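Ticket 1055: Glaze crawling on stoneware bowls, Kiln 4
Dusia Ceramics Workshop, Technical Support
Status: Closed
Opened by: Friederike Vogler, production studio
Assigned to: Kiln and Materials Desk

Reported problem
Bowls from the September firing show bare patches on the inside wall, where the white glaze has pulled back from the clay. More than 200 pieces are affected. Plates from the same batch of clay, fired in Kiln 2, show no fault. The studio requests guidance before the next load is packed.

First response
The studio was asked to supply the firing record, the glaze mixing sheet and two faulty bowls. Glazing of new bowls was suspended. Plates could continue as scheduled.

Checks carried out
The Lindemann controller was compared with witness cones on three shelves. All cones bent as expected, and the controller was ruled out as a cause.

The glaze bucket was then examined. The mixing sheet calls for 2000 grams of dry Clitness White per batch, passed twice through a fine sieve. The entry for the second sieving was blank. A test tile dipped from the bucket crawled in the same manner as the bowls.

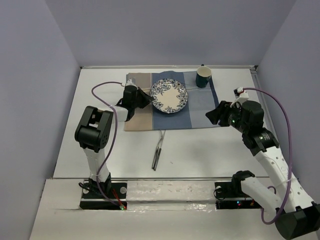 Further findings
Bisque bowls had been stored on the open rack beside the Poller trimming wheel. A damp sponge passed over the inside of one bowl picked up a clear film of clay dust. Tiles wiped clean and dipped in sieved glaze came out sound. Tiles left dusty crawled slightly, even with the sieved glaze.

Resolution
1. Discard the current bucket and mix a new batch.
2. Sieve twice and sign for each pass.
3. Wipe all bisque ware and allow it to dry overnight before dipping.
4. Move bisque storage to the covered shelves.

Follow-up
F. Vogler reports that the next load of bowls was unloaded at 9:40 a.m. with no crawling. Faulty bowls are to be held as seconds pending a decision on reglazing, which will be handled under a separate ticket.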